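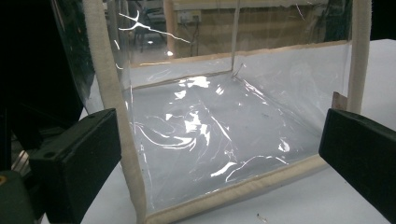
Girish Chaudhary asked for the edging to be moved up the list, ahead of the panels, as the strips get dirty first and people wipe them last. Done in this version. His other remark, that the old form had no room to write anything longer than "OK", is also dealt with: every item now has a comment line.

CLEAR ENCLOSURES, TABLETOP — INSPECTION CHECKLIST
Site: Mirkadstead, bench room
Checked by: Ferenc Antal
Month: May
Start: 8:40 a.m.
Enclosure no.: 142

Mark each item Pass, Watch or Fail. A Watch needs a comment. A Fail means the enclosure comes off the bench the same day.

1. EDGING

1.1 Strips attached along their full length
Pass.
Comment: Pressed along each one with a thumb. No lifting at the corners.

1.2 Surface of strips clean
Watch.
Comment: Dark smudges on the beige edging and fibers standing up along it. Tried a lint roller on a short piece at the back. It took off the fibers but left the smudges. Do not use solvent on this material — it goes stiff and sheds more afterward.

1.3 No gaps at the joins
Pass.

2. PANELS AND FLOOR SHEET

2.1 No splits, holes or cloudy spots
Pass.
Comment: Went over all the walls with a hand lamp held low. The overhead light alone gives too much glare on the floor sheet to find a small split. Please use the lamp, even if it takes longer.

2.2 Floor sheet lies flat
Watch.
Comment: Creased and rippled. The sheeting is thin and will not lie perfectly flat, so I am not failing it for that. I ran a finger over the creases and none are sharp enough to crack. If one turns white along the fold, mark it Fail.

2.3 Walls straight, no sagging
Pass.
Comment: There is a diagonal fold in the sheet, running down toward the right from the rear corner. Old number 92 had a fold in the same place for a year and never got worse. Noted so the next person doesn't report it as new.

3. CORNERS AND SEAMS

3.1 Back inner corner closed from top to bottom
Pass.

3.2 Seam between floor and back wall closed
Pass.
Comment: Paper strip test, tried in four places. Paper did not go through.

4. POSITION ON THE TABLE

4.1 Bottom front strip resting on the table
Pass.

4.2 Distance to table edge at least 70 mm
Pass.
Comment: Measured at the front only. The form should say which side to measure — I have asked Goel.

4.3 Table wiped before enclosure is set down
Watch.
Comment: No initials on the wipe sheet for the morning. Wiped again and initialed it myself.

5. SUPPLIES

5.1 Spare edging in the drawer
Fail.
Comment: One short end left, not enough for a front strip. Order from Ritero under part 1773. The Ider edging we tried in the winter was too thick and would not bend around the corners, so please don't substitute it.

5.2 Spare sheeting on the roll
Pass.
Comment: Nearly full. Keep the paper sleeve on it.

RESULT
Enclosure stays in use. The Fail at 5.1 is for supplies and does not take it off the bench.

TO DO
Order edging (Girish).
Replace smudged strips when the order comes in (Ferenc).
Add "front" to item 4.2 if Goel agrees.

Finished: 9:15 a.m.
Initials: F.A.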